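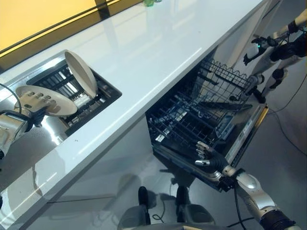 Left hand holding a plate over the sink, right hand down by the open dishwasher.

Teaching a humanoid to load plates: the Tavport student notes

So you've joined the Tavport robot club and you've been put on the plate task. Lucky you! I mean that, it's my favourite of the lot, and it's also the one that had me lying awake going over wrist angles. I wrote most of this page in June when we were getting ready for the Jotberg student contest, and I keep adding to it whenever something catches me out.

The job sounds tiny. Pick up a plate with one hand, get it into a slot in the dishwasher, let go. We drive the robot ourselves first, record each go, and then train on the recordings with Diledora (our own bit of code, named long before I turned up, don't ask me). What follows is how I do a recording session from start to finish.

Before you touch the controls

Check the charge and write it on the session sheet. Walk the cables and make sure none of them is under a foot or likely to get pulled tight when the arms go forward. Open the dishwasher door fully and slide the rack in and out by hand a few times. If it sticks for you it'll stick for the robot, and a robot won't give it a cross little jiggle the way you would.

Put one person on the stop button. That's their whole job for the session – no phone, no tidying up, no helping with the laptop.

Getting hold of the plate

Come in from the side and close on the rim slowly. My early attempts all went wrong at this point: I'd bring the hand in too high, the fingers would shut on the very edge, and the plate would swing like a pub sign. Go a bit deeper than feels natural. Then stop for a moment before you lift, so there's a clean still bit in the recording between the grab and the move. Diledora uses those still bits to split a run into steps, and if you blur one move into the next you'll be splitting it by hand later on.

Keep the lift slow too. We cap arm speed at 20 per cent for new drivers and I still use that for the first few runs of the day.

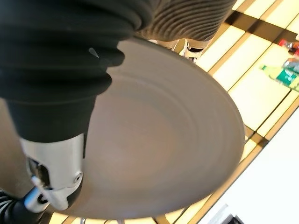
Page last changed: 3 November 2025

Watch the wrist view while you're gripping and the head view while you're moving. I tried doing everything from the head view for weeks and my results were rotten. You lose the rim behind the hand just when you need to see it, and you end up guessing.

Moving across to the rack

Lift, turn, lower. Keep those as separate moves even if you're good enough to do them all in one sweep (some of you will be, and you'll be tempted). Bring the plate upright before it gets anywhere near the tines. Turning it once it's half in the rack is how you end up wedged, and backing out of a wedge is a horrible bit of driving.

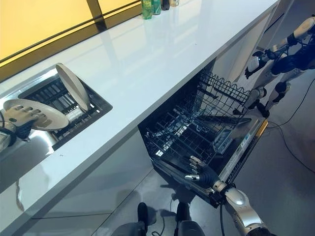
If you do get wedged, stop, open the hand and mark the run as failed. Don't delete it! We keep the failed ones in their own folder and they're handy for checking the slip warning. I threw away a whole afternoon's worth before I was told that, and I'm still a bit sore about it.

Aim for 25 good runs in a session. The Peñalver room has to be handed back at 9 in the evening, so leave yourself time to park the robot properly and copy the files over. A full set for training is 50, which means two sessions, and I'd put them on different days so you're fresh for both.

Letting go
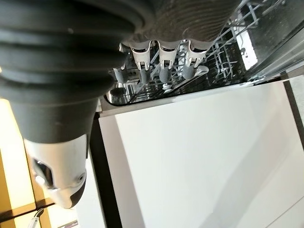

Releasing is its own skill, and I'd practise it with no plate at all first. Bring the hand up to the rack, open it, wait, pull straight back. What you want at the end is a loose hand, with the fingers hanging side by side, small gaps between them and the grey tips clear of the wires. If one finger is still curled when you pull away, it can hook a tine and drag the rack along with it. Do the whole move slowly until it's boring, then add the plate.

When you've finished, name your files with the date, the task and your initials, in that order. Fill in the notes column as well. "Fine" isn't a note. "Second run, plate tapped the rail on the way down" is a note, and whoever does the training will be very grateful for it.

Next page: setting up a training run in Diledora.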